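Kedik Weekender Bag: two months of Friday escapes

I bought the Kedik in the middle of a packing meltdown. My old duffel had finally lost its handle in a bus station, I had a wedding to get to, and I was up past midnight reading bag reviews like they were novels. So yes, I ordered it half asleep. I've since dragged it along on almost every weekend trip I've taken, and I have opinions!

A bit about how I travel, so you can judge whether any of this applies to you. I leave straight from work on a Friday, I hate checking luggage, and I run cold, so there's always a sweater coming with me even in weather that doesn't call for one. I am also a terrible overpacker (two pairs of jeans for one night, why?). What I want from a weekender is that it opens wide, closes without a fight, and doesn't make me feel like a pack mule on the stairs.

It cost me $84, which felt like a lot for a soft bag with no wheels. My sister has the bigger Trilik, which costs more and comes with a little booklet about its own heritage, and I'll get to that one.

The first thing I noticed was how squashy it is. I'd been using stiff bags for years and kind of forgot that a soft one will go under a seat if you lean on it. It slumps when it's half full, though, and if you like a bag that stands there looking smart in a hotel lobby you may be annoyed. I was annoyed for one trip and then I stopped caring.

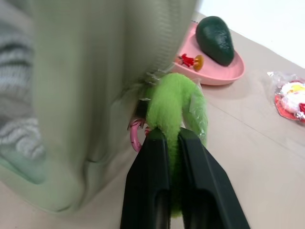

Helju Raudsepp wrote in to say the slumping drove her up the wall until she started putting her shoes in first, soles flat along the bottom, and now hers sits up fine. I tried it last weekend and she's right, it helps a ton. It does mean your shoes are the last thing you can get to, so wear the pair you'll want on arrival. She also asked whether the shoulder strap digs in. For me, yeah, a little, once I've got my laptop in there. I swapped the strap for a wider one off my old duffel and haven't looked back.

The zipper

I am hard on zippers. I sit on bags. I yank. The main one on mine was stiff for the first few trips and I muttered at it in more than one parking lot, but it's loosened up nicely and now I can do it one-handed while holding a coffee. The small inside pocket has a cheaper zipper and it snags on the lining if you rush. I keep my keys in there, so I'm always rushing. Not a dealbreaker, but at this price I'd have liked the good zipper in both places.

Packing for other people

In October I took my nephew along for two nights, and this is where I really tested the thing, because packing for a four-year-old is mostly packing stuff that isn't clothes. Bath toys, snacks, a stuffed rabbit that can't be folded or squished or looked at wrong. One deep compartment was great for tossing it all in and awful for finding anything later. I ended up tipping the whole lot out on the bed every time he wanted something.

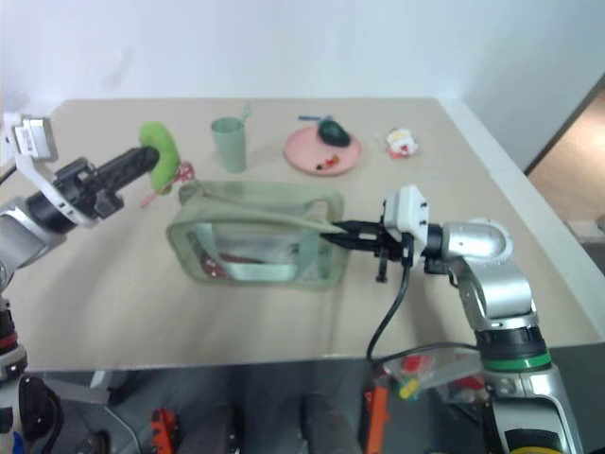
Kedik or Trilik?

Okay, the comparison. My sister let me borrow the Trilik for a long weekend and I wanted to love it. It has dividers! It has a shoe compartment with its own opening! But it's heavy before you put a single sock in it, and all those dividers eat into the space. I got noticeably less in than I do with the Kedik. It does hold its shape, and if you carry dress clothes I think you'd be happier with it.

What finally fixed the everything-in-one-hole problem for me was pouches. I know, I know, everybody says pouches. I used to roll my eyes too. I picked up a few see-through ones so I can tell what's in them without opening all of them on the bathroom floor at midnight. Chargers get one, toiletries get one, and snacks get one that I pretend is for emergencies.

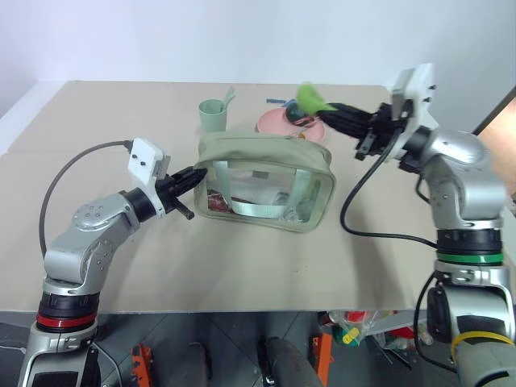
Don't go too big with them, either. My first set was enormous and I just made the same mess in smaller rooms, if that makes sense. The medium ones tuck down the sides of the Kedik once the clothes are in, and I can pull the toiletries out without disturbing anything else.

Cleaning has been easy so far. I wiped off a yogurt disaster with a damp cloth and some dish soap and let it dry over the back of a chair. I haven't dared put it in the washing machine. If any of you have, please tell me how it went.

Would I buy it again? Yep, although I'd wait for a sale, and I'd budget for a better strap from the start.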